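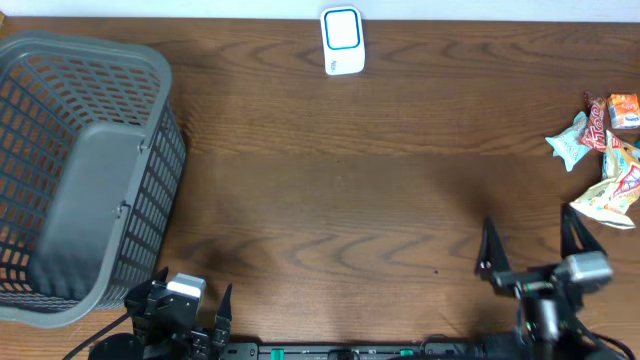
**Ritu Saxena**, intendance, Vindmont

Bonjour à tous,

Je réponds à Hnat sur le rangement de la table de pause :

> Les paquets traînent sur le bois et le panier gris ne sert à rien. On le garde ou je le remets à la réserve ?
> Hnat Kovalchuk

On le garde. Les snacks en emballage fermé vont dedans, tous formats confondus. Les bouteilles restent en dehors, elles écrasent le reste.

Le panier se place à gauche de la table, ouverture vers le haut.

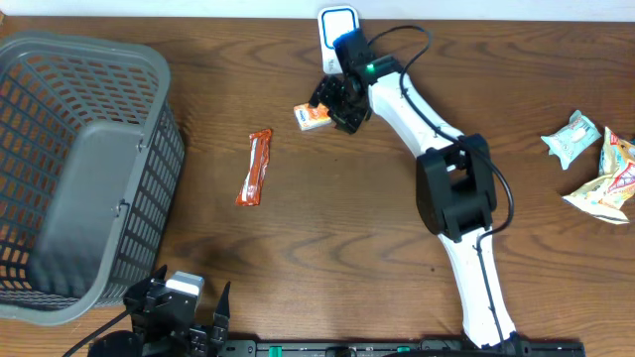 Le petit boîtier blanc reste contre le mur. Merci de ne rien empiler devant. Les emballages vides vont à la poubelle du couloir, pas dans le panier.

Pour le réassort, la prochaine commande chez Verstraete arrive mardi à Remville. J'ai pris 312 sachets et 2 cartons de bouteilles.

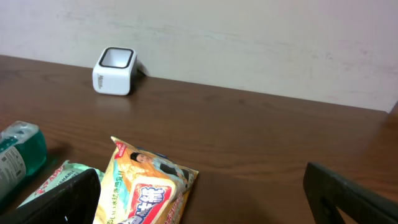
Hnat Kovalchuk : d'accord pour le panier, mais les bouteilles roulent si on les couche. Je peux descendre une caisse de la réserve et la mettre sous la table.

Va pour la caisse, si elle passe entre les pieds.

Ritu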